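Hisix Project Report, Part 3: Setup and Upkeep of the Hand-Held Grippers

Our project uses two hand-held grippers, listed in our log as Ismail and Ikgate. This part covers how we set them up and look after them.

Each finger has a blue pad at the tip, and the linkages turn on silver pivots. Before a session we close the jaws slowly and check that the pads meet flat. If one side drags, we wipe the pivots with a dry cloth and try again. Small screws get checked by hand with the short driver.
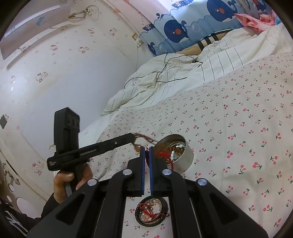
Braided cord was the hardest item on our list. It slides down between the ridges when the pads are even slightly out of line, so we started checking alignment every 45 grasps. By the end of August we had logged 712 grasps, some 100 of them on cord or beads. Four pads were replaced. The spares came from Kekalport and needed a little trimming at the base - the old ones did not.
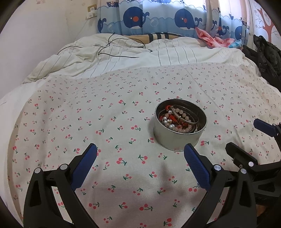 Report by Bjartur Hallgrímsson
September 28, 2022

Pad changes take longer than we planned for. The old glue has to come off completely before the new pad goes on, and the pad then sits overnight under a clamp. Ismail still has a slight drag on one side. We have not found the cause, and the next step is to take the linkage apart and compare it with Ikgate.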